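把话说完再打分:和 Francine Kowalchuk 聊团队评估

约的下午四点,她迟了一会儿,进门先找插座。电脑没电,手机也快没了。Francine Kowalchuk 在 Urnmont 做企业内训,主要是团队评估和反馈谈话,客户多半是本地的中小公司,诊所、物流、一家做厨具批发的,还有市郊两所学校。她自己的工作室叫 Namusgate,在老邮局那栋楼里,1910年盖的,楼梯很陡,暖气时有时无。

采访断断续续,中间她接了两个电话。下面按我的笔记整理,顺序动过,意思没动。

先问怎么入行的。她说是被推进来的。

“我原来在一家运输公司管排班。排班这个活,你得知道谁跟谁不能排一起。我心里有张表,从来没写下来过。后来换了个主管,他要我写下来,我写不出来。就那时候开始看各种问卷。”

看了一堆。有的很长,有的填完只给你一个动物。她笑,说自己做出来过海豚,也做出来过猫头鹰,隔了一个月而已。

“所以我对结果一直不太迷信。但填的过程有用。一个人坐在那儿想‘我开会的时候到底是先说还是先听’,这一下就值了。很多人工作十几年,没被问过这个。”

问卷只是开头

她现在用的那套叫 Fullilitz,44道题,做完出一份报告。我问长不长,她说不算长,有人一刻钟就点完了,有人做到一半去吃饭,回来接着做。她不催。

“快的那些,我一般会单独聊一下。点得飞快有两种,一种是真的清楚自己,一种是在应付老板。你一聊就知道。”

我说报告呢,报告发给谁。

这个问题她坐直了。“先给本人。必须先给本人。这一条写在合同里,哪家公司不同意我就不接。”

接着讲了一件旧事。早几年有个客户,人事部门把整个部门的报告打印出来贴在茶水间,谁是哪一型,一目了然,还配了颜色。出发点大概挺好,想让大家互相了解。结果第二个礼拜就有人拿这个说事了,“你们那种类型的人不适合谈客户”之类。她知道的时候已经晚了,亲自去把那张纸揭下来,胶带把墙皮也带下来一块。

“那次之后我改了流程。个人报告归个人,团队那一份只有总的分布,没有名字。主管想知道某个人的,自己去问那个人。愿意给就给。”

有主管不高兴吗?

“有啊。付钱的是他们嘛。我理解。但你想,员工要是知道答案会直接送到上司桌上,他填的就是上司想看的。那你买来的是什么?一份大家都很积极、都很爱合作的报告。好看。没用。”

电话响。她出去接,走廊里声音挺大,听着像在改场地。回来说对不起,下一场的会议室被占了,得换到 Jaber 那边去。Jaber 是河边那一片,老仓库改的办公区,停车比较麻烦。

接着聊。

一天的课怎么上

她的标准课是一天。上午讲报告怎么读,下午分组做练习。以前是两天,后来砍掉了,小公司抽不出人。

上午那段她承认有点干。幻灯片不多,主要靠问。她喜欢从一个很小的问题开始:你收到一封没有称呼、没有问候、只有一句话的邮件,第一反应是什么?

“有人说,挺好,省事。有人说,我是不是得罪他了。这两个人可能坐对面坐了六年。六年里一个一直这么写,另一个一直在难受。从来没说过。”

她说这种时候屋里会突然安静一下,然后有人开始笑,然后就好办了。

我问她这算不算贴标签。这类评估挨得最多的批评就是这个。

她想了挺久。

“算。你要是只做到报告那一步,就算。四个字母或者一个颜色,贴上去撕不下来。所以下午那半天比上午重要。下午我基本不提类型了,就让他们做事,分任务、换任务、中途改规则,看着急的时候谁在说话,谁在收拾,谁不吭声了。做完再回头看报告,对得上的地方聊一聊,对不上的地方更要聊。”

对不上的多吗?

“多。有个仓库主管,报告上写的是特别爱掌控。下午练习里他一句话没抢,一直在问别人需要什么。组里的人都惊了。他自己说,在家就这样,在公司不敢。为什么不敢?因为上一任主管就是太好说话,被换掉了。这个东西问卷问不出来的。”

她说后来那个主管给她写过信,她没细讲内容,只说信挺长的。

也有完全失败的。她不避讳。有一次是一家家族企业,父亲和两个女儿都在场,底下员工谁也不肯开口,一整天都是她一个人在讲。中午吃饭的时候员工坐一桌,家里人坐一桌。她下午三点就提前结束了,退了一半的钱。

“那种情况应该先和那三个人谈,谈完在叫其他人。我当时急着接单,没做前期访谈。我的错。”

前期访谈现在是固定动作,每个客户至少4次,一次四十分钟,找不同层级的人。收费里包含了,不另算。她说有人觉得浪费时间,她就拿那家的事来讲,隐去名字,一般讲完就同意了。
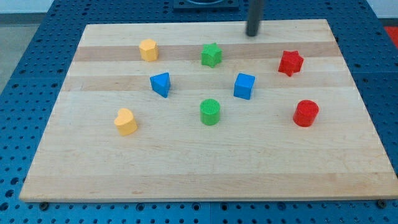
关于反馈谈话

除了团队课,她花时间最多的是教主管做一对一。这块她明显更有兴致,语速快了不少,我有几处没记全。

她的要求听起来很基本。提前告诉对方要谈什么。别在走廊上谈。别在对方要下班的时候谈。手机收起来。先让对方把话说完,再拿出评分表,顺序不要反。

“顺序反了就全完了。你先把分数推过去,后面一个小时他都在跟那个分数吵架。你说什么他都听不见。”

我说有的公司规定先打分,系统里必须先填,不填不让约时间。

“对,我知道,我最烦那个。那你就先填草稿,别提交,谈完再改。谈完一个字都不改的主管,我会问他,那你谈这个干嘛?走过场?”

她让学员练习的时候录音,自己回去听,不用交。很多人听完第一句话是:我怎么一直在说。有个诊所的前台主管,自己掐表算,一场谈话里她说了85%的时间。那位主管本来以为自己话少。

“她哭了。我说没关系,你现在知道了,下次少说点。下次真的少了。也没变成完全不说话的人,就是会等一等。”

等多久?

“数五下。心里数。很难受的五下。”

她当场给我演示,问了我一个问题,然后就看着我。我大概到第三下就开始乱讲了。这段没录进去,也不打算写。

关于那些“很难搞”的员工,她有一些自己的看法。企业找她,有一半是因为某个人。电话里会说想做团队建设,聊到最后冒出来一个名字。她遇到这种会直接讲:如果是一个人的问题,别拉上整个部门陪他上一天课,大家都知道是冲谁来的,那个人更知道。

“那天他会坐最后一排,抱着胳膊。换你你也抱着。”

那怎么办?单独谈。主管去谈,她在旁边帮忙准备,不代替。有客户想让她出面当坏人,她不接这种活。“我走了以后你们还得一起上班呢。”

远程的事

也问了远程。Urnmont 这几年搬来不少在家上班的人,公司总部在别处,这边只有三五个人,平时各在各家,一个月碰一次。这类小组也开始找她。

她觉得线上做问卷没区别,线上做下午的练习差很多。屏幕上看不到谁在收拾桌子,也看不到谁往后靠了。她试过一阵,摄像头全开,分小房间,累,效果一般。现在的办法是问卷和上午那段放线上,下午一定要见面,哪怕只有半天。路费谁出?客户出。不肯出的就只做上午,报价减半,她也会明说只能做到哪一步。

“有些东西隔着屏幕就是没有。比如休息的时候。休息的时候才有人跑过来跟你讲真话,站在咖啡机旁边,声音很小。线上一休息,啪,全黑了,都没人。”

不过她也说有人在线上反而话多。尤其打字。有个做账的,见面一天没说几句,线上聊天框里写了一大段,条理特别清楚。所以她现在见面的课也留了写字的环节,发纸,先写两分钟再说。不喜欢当场发言的人会好过很多。

这个办法她推荐给所有人,开会也能用。主持人说完题目,别马上问谁先来,先写。写完再轮着讲。省得每次都是那两个嗓门大的。

钱和别的

收费问了,她给了个范围,又说别写,每家不一样,看人数,看要不要前期以外的跟进。那就不写。她说小公司可以拼课,两三家凑一个班,但同行不能拼,会互相防着,谁也不讲实话。学校和诊所拼过一次,意外地聊得来,两边都抱怨家长。

回访她坚持做。课后一个月一次,三个月再一次,电话就行,问三件事:那份报告你还翻过吗,有没有哪次谈话跟以前不一样,有没有什么变得更糟了。最后这个很多培训师不敢问。

我问有人说过更糟吗。

“有的。有个人说,以前不知道同事烦我,现在知道了,还不如不知道。我在电话里也不知道怎么接。后来跟他又聊了两次,没收钱。现在怎么样我不清楚,他换工作了。”

她停了一下,喝水。水早凉了。

给想自己试试、又不打算请人的小团队,她的建议我一条条记了,有的字太潦草:问卷别买最贵的,也别用网上那种免费的三分钟测完的。结果自己先看,想分享再分享。别在招聘的时候用,这条她重复了好几遍,说性格报告拿来决定录不录用,对人不公平,而且说不好还会惹上麻烦,真想用先问律师。做完隔一年以上再做第二次,别每季度都测,人会烦。还有就是挑时候,裁员前后不要做,谁都会以为是在挑名单。

“有客户非要三月做,三月正好在谈预算,人人自危。我说推到五月吧。他们推了。五月来的时候气氛好多了,还有人带了蛋糕。”

接下来她打算把前期访谈的那套问题整理成小册子,放在 Namusgate 前台,免费拿。写了快一年了,还差后面两章。她说自己教别人给反馈,轮到别人给她的稿子提意见,脸也是会拉下来的。编辑在第一页就划掉了三段。

“我数了五下,”她说,“然后回了一封很短的邮件。没称呼,没问候。发完才想起来。”

第三个电话打进来了,还是会议室的事。她一边听一边收充电线,冲我摆摆手,电脑充到多少也没看,下楼去 Jaber 了。

想报名公开课的可以直接到老邮局二楼登记,下午有人在。座位有限,公司超过六个人的建议单开一班。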